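The Letter from Skandska

The letter came to Plistavow in December, when the road was already closed. Rogelio Layug put it behind the clock and did not open it. His brother had not written for 14 years, and he thought that one more evening would not hurt anyone.

He cooked soup, as their mother had cooked it, with too much pepper. He ate standing by the window. The snow was falling on the boats and on the roof of the school.
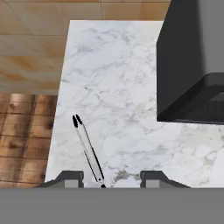 Cuevas asked him from the doorway whether he was afraid of bad news or of good news.

Rogelio said that he did not know the difference any more. Then he took the letter and cut it with the bread knife, very slowly. There were two pages, and on the first one only four words: "Is the boat sold?"

He laughed until he had to sit down. The boat was lying under the snow, where his brother had left it. He went to look for a pen.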